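Tidying up with the Namari club

When Chae-won Ok first asked her sixth-form robotics club what they would like a robot to do, she was hoping for something with a bit of drama in it. What she got was housework. "One of them put her hand up and said, could it do the cushions, miss, because my brother throws them on the floor every single night and it's me who picks them up," she tells me, laughing into her tea. "And everybody agreed at once! I'd had a whole talk prepared about search and rescue."

That was in March, and the cushion project has rather taken over since. The club is called Namari, after a boat in a story one of the founding members wrote, and it meets after lessons until six, or until somebody's mum rings. Chae-won teaches physics the rest of the time. She runs the club with Harsh Joshi, a former student who came back to help out after his apprenticeship and who knows a good deal more about motors, she says, than she ever will.

I had imagined that picking up a cushion would be one of the easier things to ask of a machine, and Harsh was very patient with me about this. "A box is easy. A box has corners and it stays the shape it was when you last looked at it," he says. "A cushion gives way when you squeeze it, so you don't quite know how much of it you've got. And then you lift it and it sags, and the bit you were holding isn't where you thought it was." The students keep a notebook of every attempt, and they had filled 197 entries by the time I visited. Harsh let me leaf through it. A fair few of the entries simply say "dropped", and one says "dropped (but nicely)".

They work on a sofa, with cushions in teal and white, and the students take turns at planning where each cushion should start and where it ought to end up. There is quite a lot of discussion beforehand, most of it good-natured. 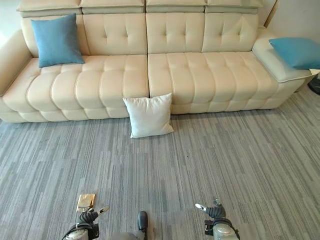
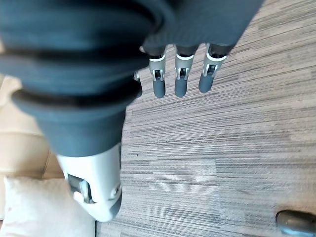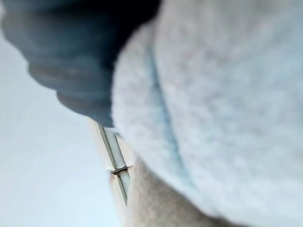
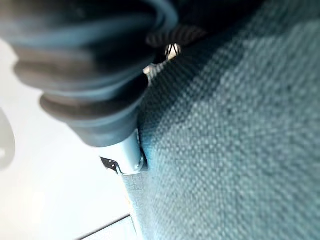

I asked Chae-won whether the students ever get fed up with doing the same small job over and over again. "Oh, they do, of course they do," she says. "We had a week when they were all thoroughly sick of it and we just watched videos and ate biscuits. But then one of them came in with an idea about coming at the cushion from the side, and off they went again. I think it helps that it's their own idea. If I'd set it as homework there would have been a riot."

Harsh remembers the club from the other side, when it had one table and a box of secondhand parts, and he is still a little amazed at what this year's lot take for granted. He was sixteen when he joined, and his team spent most of a year building a buggy they named Cirnetti, which could follow a line of tape so long as the line didn't bend too sharply. "I was so proud of that buggy," he says. "I've still got it on a shelf at home. My nan dusts it."

What he tries to pass on, he says, is mostly the habit of changing one thing at a time. The students are quick and full of ideas, and left alone they'll alter the speed, the grip and the starting place all in one go and then have no notion which of them made the difference. "So I'm the boring one. I say, pick one, write it down, try it. They groan at me. Chae-won does the encouraging and I do the groaning bit, and between us it seems to work all right."

There is a regional showcase coming up, the Grostar, where each school gets a small patch of floor and 96 seconds to show what it has made. Chae-won tells me that 300 students took part last year and that she spent most of the day looking for somewhere to plug things in. Namari has never won a prize there, and she doesn't seem terribly bothered about it, although two of the students passing by as she told me this were very bothered indeed and said so.

Before I went, I asked the girl who had started it all whether she would like one of these at home. She thought about it for quite a while. "It'd be quicker to make my brother do it," she said, and went back to her notebook, where she was halfway through writing up the afternoon.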